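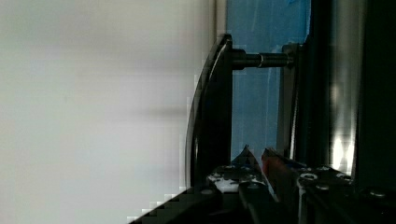 To: Household Automation list
From: Lụa Giáp, Trutley
Date: 16/01/2018
Subject: Re: Table clearing as a test task

Liên Sầm wrote:
> Cimside asks whether an arm can yet be trusted
> to clear a kitchen table without supervision.

Our present answer is no. The Kim trial allowed 40 attempts, and 17 were completed without help.

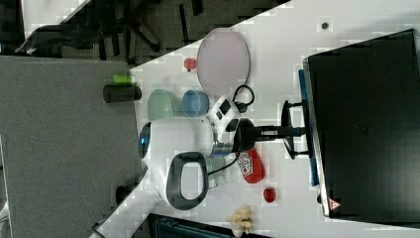
Cups and bowls remain the harder part of the work. Plates have been left out of the scoring until the Nesach report is received.

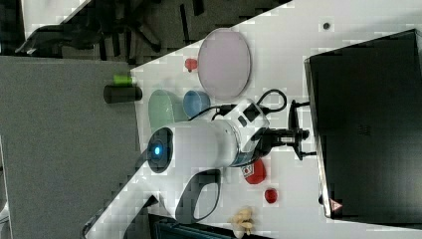
Members should note that a person clears the same table in far less time. We would not advise any household to plan on such help at present.

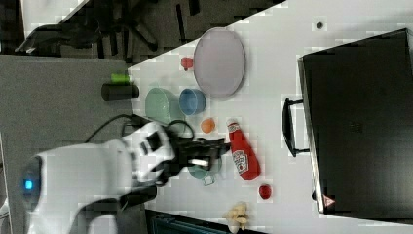

The gripper above a teal mug, with bowls and toy food on the table.

Comments on the scoring rules should be sent to the list before the end of January.

Lụa Giáp
Trutley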